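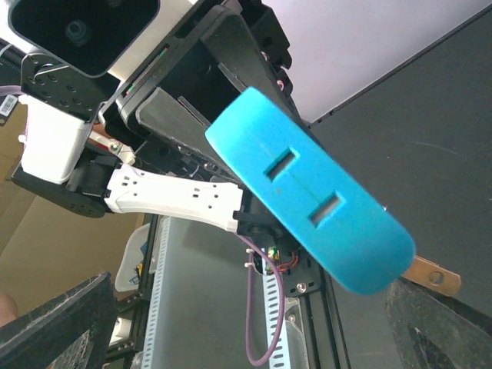
Reading time: 2 minutes

Can a machine clear a kitchen counter yet?
Vilja Koskela, project report, Savolainen workshop course

My question was whether an arm of the kind we have at school could do one dull chore from start to finish: pick things up off a counter and put them in a bin.

The gripper has a blue rubbery pad with two slots in it, fixed to a black finger. Soft pads helped with cups and sponges. Forks were harder, and a wet plate slid out nearly every time.

I ran 170 attempts over 5 afternoons. Most failures came from the arm closing too early. Cables were the other problem. One caught on a joint twice and I had to start the run over.

My answer is no for a full counter and yes for a few known objects in good light. A person is still much faster. In September I want to repeat the test with the Stiven control program and add folded towels.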